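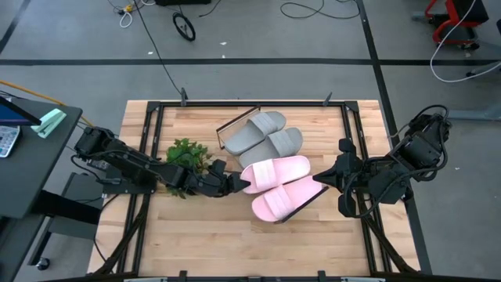 Which slides should go out on the tray by the door, and which pairs should stay in the cupboard?

Two pairs on the tray, the grey ones and the pink ones. Everything else goes in the cupboard until someone asks for it.

Thanks to those who wrote back off list. I've put the answer at the top so it doesn't get lost again.

On 1 November 2018, Julián Barroso wrote:
> Could we settle the footwear at Jencombe before the next open house?
> Last time I found 9 pairs in a heap beside the mat and two people
> went home in odd ones. I don't mind what we choose as long as it's
> the same each time. Also, does anyone know if the slides can go
> through the wash? The label has rubbed off mine.

Julián, I wouldn't put them in the machine. I did that with an old pair from Requena and the straps came out a different shape. Warm water, a bit of dish soap and an old toothbrush for the ribs in the footbed. Stand them on their sides to dry, out of the sun.

For setting out, keep each pair together, strap up, toes all facing the same way. The grey pair sits at the back and the pink at the front. Wipe the tray first, grit shows up on clear acrylic.

The cupboard is the low one on the Stustener side. There are four shelves and the bottom one sticks, so leave that for the umbrellas.

If you want a third colour out, write to the list before you buy anything. We still have the brown ones from last November and they've hardly been worn.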